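Skemen hand gripper trials, read me first

Notes by Desta Worku, last touched 01/03/2018. Rough. Will tidy in June if there's time.

What it is: recordings from trying out finger pads on the hand-held gripper. Same camera and mount thoughout, only the pads and the controller settings change.

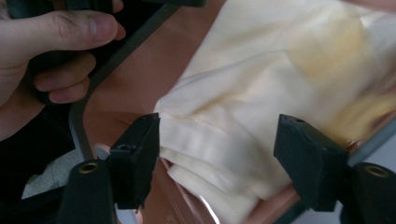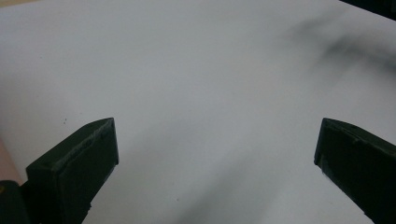 Pads compared
Nollard pads, blocky, stiff. Good on folded hems, poor on a single layer.
Kunholm pads, softer. Better on thin stuff but they wear quickly and the tips splay if you squeeze hard.
A third set from Negash came late, only 23 recordings, don't draw anything from those.

Whats in the folder
Around 300 recordings in all, one sub-folder per pad set. Each has video, jaw width and a text file with my notes. Notes are short. Some are just "slipped".

Known problems
Clock on the width sensor drifts against the video. Fix script is in tools, run it before anything else.
2 recordings have no width data at all, listed in missing.txt.
Dim light in places. I left the exposure alone, didn't want it hunting mid-grasp.
Jaw width reads slightly high when fully open. Zero is fine.
Cloth grasps were scored by eye, by me. 3 grades: held, slipped, missed. A second scorer would be nice.

Not done yet
Force readings. Controller logs them but the units are wrong and I havent worked out the scaling.
Same trials on the arm. Mount plate doesn't fit, new one on order.

Use it for whatever you like inside the group. Ask me before passing it on. If you rename files please update index.csv as well, the loader reads from there.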